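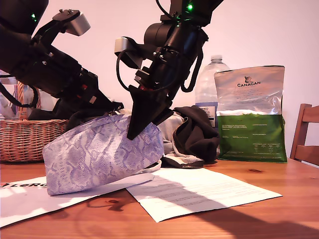
Snakeskin-print pouch, lavender and white.

Paying Technicians for Stars

6 July 2019

Another service company in my area has started paying its technicians for online reviews. I know because the dryer guy stood in my laundry room with a finished invoice in his hand and asked if I'd mind mentioning him by first name. He was embarrassed about it. I said I'd think about it, and we both looked at the dryer for a while.

I worked dispatch and then ran the office for a plumbing and appliance outfit called Firkum for a good part of my life, so I've sat through my share of bonus programs. We had one for upsells, one for on-time arrivals, and one for keeping the vans clean that ended when someone figured out you could park at the far end of the lot. I'm not against bonuses. I'm against paying for a thing you can't check and then acting surprised by what you get.

The pitch on review bonuses goes like this. Happy customers don't bother to write. Angry ones do. So you give the tech a little something for each five-star review with his name in it, he remembers to ask, and your average goes up to where it should have been all along. There's some sense in the first half. Most people who had their faucet fixed have no urge to tell strangers about it.

But look at who gets asked. A tech who gets paid for five stars isn't going to hand the little card to the lady whose water heater took three visits. He'll hand it to the nice couple with the running toilet. So the average goes up and the company hasn't gotten any better at water heaters. Then the owner reads his own page, believes it, and decides the callbacks must be customers being picky.

Borkura sells one of these programs to small shops. I sat through their sales call last May as a favor to a friend with a drain cleaning business, and I took notes on the back of a parts list. They said a shop should aim for 200 reviews in its first year. I asked what happens to the ones with three stars. The answer was that customers who tap three or lower get sent to a private form "so you can make it right." I asked how many of those forms ever get opened by a human being. They said they'd get back to me. I'm still available.

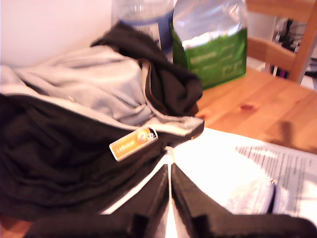
My friend's quote came to $2,000 for setup plus a monthly fee, and that's before the tech gets a dime. For a shop with four trucks that's real money. You could pay somebody to call every customer a few days after the job and ask whether the thing still works. It's an old idea and it's boring, and we did it at Firkum for years with a phone and a spiral notebook. We heard plenty we didn't like. A lot of it was about muddy boots, and some of it was about a valve we'd been installing wrong all winter.

The phone calls had their own problem, I'll admit. People are polite on the phone. They'll tell you everything was great and then hire Robles the next time. You had to ask a dull, specific question, like whether the shutoff turned all the way, to get anything useful out of them.

There's also what it does to the crew. The tech on new installs meets a customer in a good mood with a shiny new machine. The tech on warranty calls meets the same customer after it quits. If they're on the same bonus sheet, guess which one starts looking for another job. I've seen a sheet from Pirkov, passed along by a former coworker, where the top installer had 32 reviews for the quarter and the warranty tech had two. The warranty tech was the best diagnostic man they had. He was let go for "customer engagement."

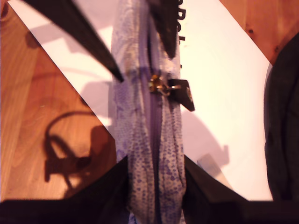 One reply to my last post on this said I was being unfair, that the commenter's shop splits the review money evenly across all the trucks, and that nobody there pesters customers anymore. The extra calls coming in were worth it, according to the same comment, even if the stars were a bit puffed up.

Splitting it evenly is better, I'll give them that. It takes care of the warranty tech. I'd still like to know how they can tell the extra calls came from the reviews, when spring is when everybody's air conditioning quits anyway. I asked in the thread and haven't heard back.

As for the dryer, it runs. It also squeaks a little on the heavy loads, which it didn't do before. I haven't left a review yet. I may call the office instead and see if anyone picks up.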